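Two grippers, one bin, and I'm still not sold

Yolanda Cabello lent me the second gripper in May, with a note from the people at Cloltberg promising it would "handle anything". I've heard that one before. The last thing that handled anything couldn't manage a sock.

So I gave both of them the same 200 picks from a mixed bin, same arm, same settings. The old one dropped 29. The new one dropped 15. Better, yes. Better enough for the price? Julián thinks so, but Julián isn't paying.

What bothers me is where the misses came from. Nearly all of them were cloth or something flat against the floor of the bin, and those are the picks I wanted help with. Boxes were never the problem.

I also don't like how the cables loop round the joint. They were tied up properly and I still kept an eye on them the whole time.

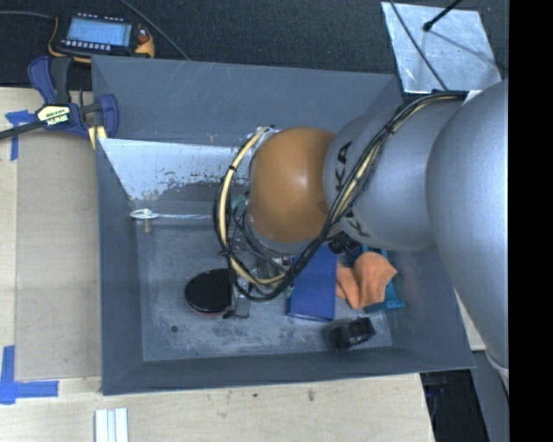
Going in beside the black disc, with the orange cloth still to come.

I'll do 1000 picks before I say anything nicer. Maite wants hers tested too, so that may take a while.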